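Bronisława Bednarek : « Un film de héros, on devrait pouvoir le raconter le lendemain »

Elle a commandé un thé, l'a laissé refroidir, et n'a pas attendu la première question. « Vous allez me demander si le troisième est meilleur que le deuxième. Tout le monde me le demande. Je n'en sais rien, je les confonds. » Bronisława Bednarek a pourtant monté des films pendant vingt ans avant de passer à la critique, et elle a vu Sorongate deux fois : une fois en salle, une fois chez elle, télécommande en main, pour compter les plans de la bataille finale. Elle en a trouvé 379. « En onze minutes. Citez-m'en un seul. »

Sorongate, rappelons-le, est le nouvel épisode de la saga Fanis, l'histoire de ce cartographe capable de déplacer les frontières en les redessinant. L'idée est belle. Le premier film en tirait quelque chose, notamment dans la scène du village coupé en deux. Depuis, le pouvoir du héros sert surtout à ouvrir des trous dans le ciel.

Je lui fais remarquer que le public a l'air content. Elle hausse les épaules. « Le public a payé, il est poli. Regardez les gens à la sortie, ils parlent de la scène après le générique, donc du prochain. Un film dont on retient la bande-annonce du suivant, moi, j'appelle ça une salle d'attente. »

On peut trouver la formule facile, et je la trouve un peu facile. La saga a aussi ses défenseurs, et parmi eux Ferhat Kırmızıgül, qui a signé les décors du deuxième épisode avant de quitter la franchise. Joint au téléphone en début de soirée, il concède beaucoup moins que je ne l'espérais. « Bednarek juge le montage, c'est son métier. Moi, je sais que la cité de Tinum a été construite en dur, avec 171 façades. Les gens croient que c'est de l'image de synthèse. Ce n'est pas la faute du décor. »

La faute de qui, alors ? Il rit, puis se tait – il a encore des amis dans la maison. Il finit par lâcher que le dossier d'effets du dernier film dépassait, selon ce qu'on lui a dit, plus de 2 319 plans truqués. Je n'ai pas pu vérifier ce chiffre et le studio n'a pas répondu à mes messages.

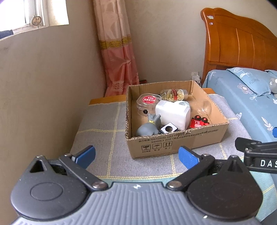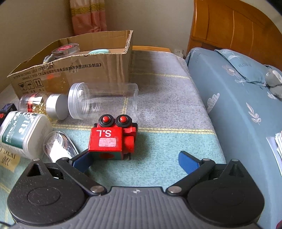
Cahiers de la salle 2, no 171, page 2

Retour à Bednarek, à qui je rapporte l'histoire des façades. Elle paraît sincèrement embêtée. « Alors c'est pire. On construit une ville entière et on la filme de façon à ce que personne n'y croie. » Elle garde en revanche de la tendresse pour Wróbel, le rival du héros, seul personnage qui ait, dit-elle, « l'air de dormir mal ». On lui promet un film à lui. Elle s'en méfie déjà : dès qu'un second rôle fonctionne, on lui écrit une enfance, un mentor mort et une arme qui brille.

Ira-t-elle le voir ? « Évidemment. Au premier rang, en râlant. » Je lui demande si ce n'est pas là toute l'affaire, ces critiques qui pestent et prennent leur billet quand même. Elle repousse sa tasse et me demande combien de fois, moi, j'ai vu le premier. Quatre fois. Elle note le chiffre sur la serviette en papier et la met dans son sac.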